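Mintage Caps Should Be Set After the Order Window Closes

The usual way to sell a commemorative coin is to fix the maximum mintage first, open sales second, and explain the shortage third. The Sultgate silver medal followed this pattern in April. The cap was 476 pieces. The household limit was 10. The product page showed "currently unavailable" before most subscribers had finished logging in.

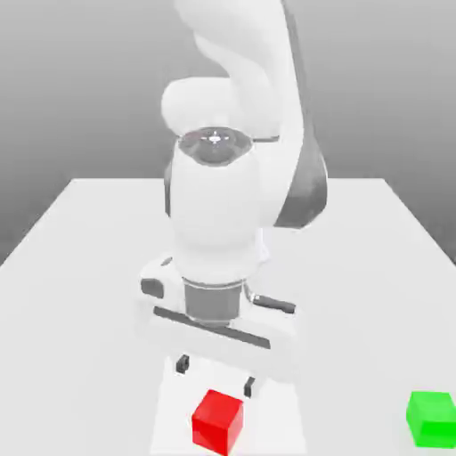 Adaeze Tijani
Contributing Editor, Modern Issues
3/2/23

My argument is narrow. A commemorative with a surcharge attached exists to raise money for a named recipient. The surcharge is paid per coin sold. A cap set below demand therefore lowers the payment to the recipient and moves the difference to resellers, who owe the recipient nothing. With a surcharge of $27 on each piece, every buyer turned away is $27 not paid. The secondary market premium on the same piece may be larger than that, and none of it goes to the cause named on the packaging.

The alternative is an open order window. The issuer accepts orders for a stated period, closes the window, and strikes to the total. The final mintage is published once the count is audited. Rirkitz has used this method for its last 2 medal programs. Delivery took longer in both cases, and some customers complained about having their cards charged before shipment. Charging at shipment would fix that complaint.

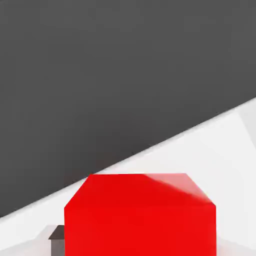

Dealers raise a fair objection. Glenys Pearce, who has sold modern issues for most of her career, wrote to me that a coin with an unknown mintage is hard to price in advance. She is right. A dealer placing a bulk order during an open window is guessing at the final number along with everyone else. I don't regard this as a defect. The face value, metal content and surcharge are all known on the first day, and those are the terms on which the coin is offered to the public.

A second objection concerns planchet supply. Blanks have to be bought ahead, and a mint that underestimates will wait for more. A high ceiling, set by production capacity and stated as such, would handle this. It should be rarely reached.

The household limit should stay in place for the first day of sales and then be lifted. Limits that run for the full window are easy to evade with a second address, and they mainly restrict buyers who follow the rules.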